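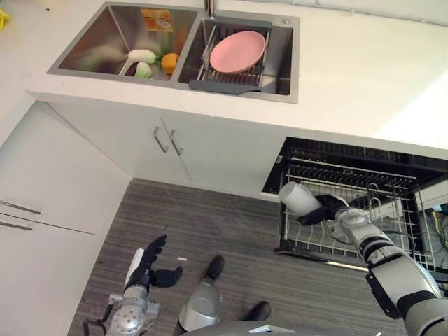

Shamim Talpur says go slower when I'm steering both arms by remote — but how slow? I've saved 39 kitchen demos and the copied moves are still jerky.
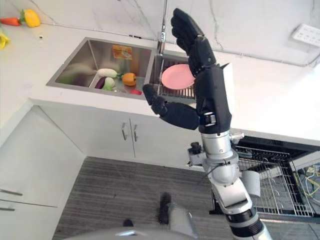

Plate over the sink, right hand

Wemier
Half speed. Bin any demo where you dithered.

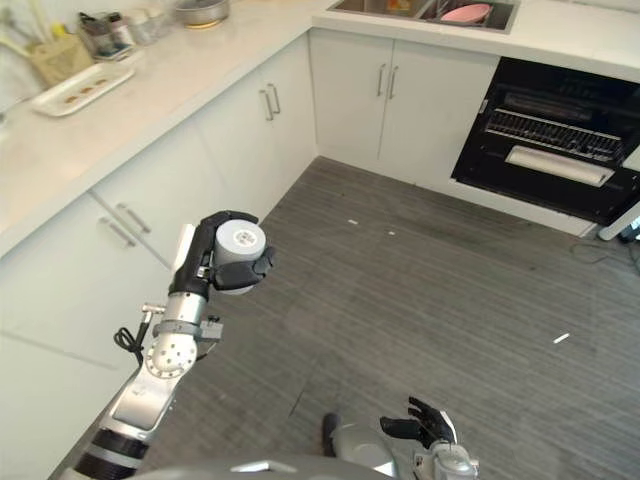
Left hand gripping, right hand open

Skovix
Park the arm you aren't using! Mine learnt every twitch.

Drakusdale

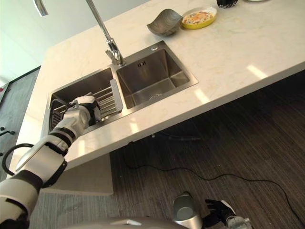

I'd worry more about starting each demo from the same pose. Then practise your grip on something simple, like the edge of that dish rack, before going back to cups. I did eight a night all August.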